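Talk notes — Bineo hand-held gripper kit, review for Grernton
14 Mar 2025

Slide 1. Say thank you, then start directly. We looked at the Bineo kit for 4 weeks. Tredau sells it, and the price on our offer is 828 per pair, cables included.

Slide 2. Explain the idea slowly. A person holds one gripper in each hand and does the task, and the recording is used later to teach the arm. Our test task was paper cups, because Grernton packs them. 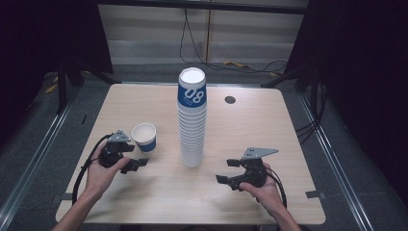
Does the price include training for the staff?
The offer covers 2 hours of training by video call, and any more must be ordered separately.

Slide 3. Speak about the grip. Paper is soft, so the person must learn to close gently. Our testers needed 7 sessions before they were satisfied — please say this number clearly, it is in the report too. Mention that the cable is my main complaint. I would like it longer.

Slide 4. Two hands on one task. One gripper can hold a cup while the other stays open and ready. Let the audience look for a moment before you continue. 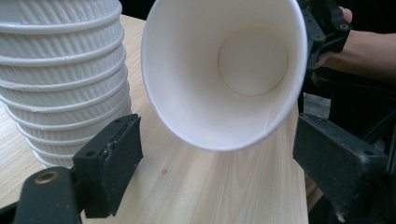

Erraji wrote to us after reading the draft that the kit is good value, but that they would wait for the new version in August, when spare finger pads should be easier to order.

Slide 5. My recommendation: rent one pair first, buy later. Leave the contact address on the screen during questions.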